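Sorting Small Items with a Shared Workshop Arm: Project Report

5th February
By the Lavside arm group

Our project was to get the arm at the Lavside workshop to pick up light household items and put them away. The workshop is shared, so everything had to be set up and packed down in one evening. We called the build Ekari.

We started in January. The first two sessions went on the mount, which moved a little each time the arm stopped. A thicker plate and longer bolts fixed most of it. After that we wrote a short program that takes a target point, moves over it, lowers the gripper and closes it. The drawer needed its own routine, because the arm has to pull in a straight line and our first version pulled in an arc and jammed.

For the tests we wanted items of different shapes. We used a banana, a purple foam cube, a pink plate, a lidded cylinder and a square white bin, with a wooden drawer unit at the back of the table. 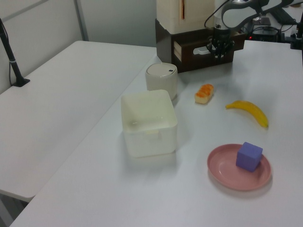 Urko asked why we had not bought a softer gripper at the start, before writing any of the grasp code. The answer is cost. The two-finger gripper was already in the workshop and the budget was spent on the mount and a new power supply. We did try lowering the closing force, and the foam cube came out of the tests with fewer dents.

We ran 82 pick attempts in total. The arm failed on 11 of them. Of those failures, 8 were with the banana, which rolled when one finger touched it before the other. Turning the gripper to match the angle of the fruit helped, but we set that angle by hand each time.

The drawer routine was tested separately. It takes 30 seconds to open and close the drawer, which is slow. Going faster made the whole unit slide on the table.

Still to do:
- find the angle of an item from the camera
- hold the drawer unit in place
- tidy the cable so it can't catch on the upper joint
- copy the settings to the Mazurek controller, which has only been tried with the motors off

The code and the drawing for the mount plate are on the workshop computer in the Ekari folder.

Contact | © Lavside Workshop | Back to top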